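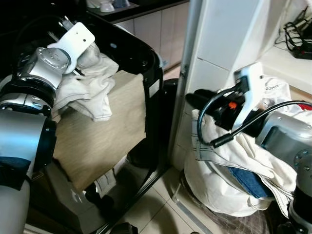 To: laundry-cell-users
From: Jernisetti Technical Office
Subject: Re: Right arm stop during loading

Benito Marín wrote:
> During the loading routine the right arm halted with a
> torque fault at cycle 408. The left arm carried on for
> 2 seconds before it was stopped by hand. Is this the
> same fault that Otutitz reported in November?

Dear colleagues,

We have read the log supplied by Mr Marín. The fault is the same, and it is now entered under the Molano controller.
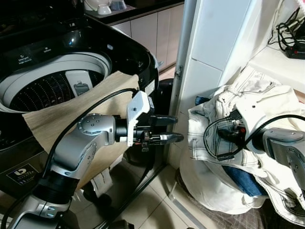 Page last modified: Thursday, August 13, 2020

Until a correction is issued, both arms must be treated as live when either one reports a fault. Users are asked to press the main stop -- the software pause is not sufficient -- and to keep hands clear of the drum opening.

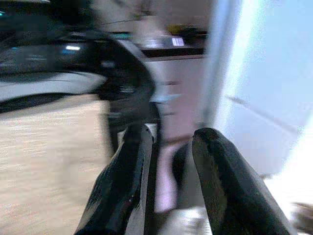 Interim measures

The torque limit on the right arm should be lowered by 14 per cent. Version Pan of the loading routine is withdrawn.

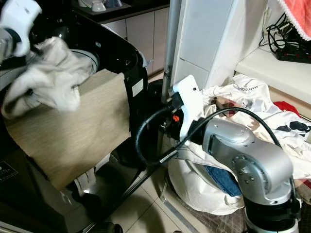 The question of cable routing remains open. Our office suspects that a snagged cable may raise the torque reading, though the log alone cannot settle the matter. The black cable at the right gripper runs in a wide loop and back over the top of the arm, and a loop of that size should be shortened and clipped before the next run. Please report any further stops to this list, with the cycle number.

Jernisetti Technical Office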